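Right, wax. I used to slap it on far too thick and then wonder why every mug left a ring! A thin smear on an old cotton T-shirt, rubbed in along the grain, does far more than a great dollop. Leave it 40 minutes (go and have your tea) and buff it with a clean bit of the same shirt.

Imelda Yap, who I met at the Fallcombe repair morning, puts hers on with very fine wire wool if the top's feeling rough. I've tried it and it's lovely, but go gently near the edges or you'll be through the finish before you know it.

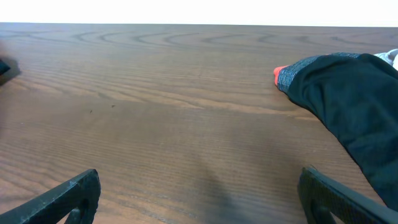 For white heat marks I start with a dry cloth and a warm iron, no steam, for a few seconds at a time. Keep lifting the cloth to look. If the mark's still there after four or five goes, stop and try a dab of plain mayonnaise overnight – smelly, I know, but it's shifted two of mine.

Sticky patches want a barely damp cloth with one drop of washing-up liquid, then a dry one straight after. And don't leave waxy rags balled up in the shed! I hang mine flat on the line till they're stiff, then bin them.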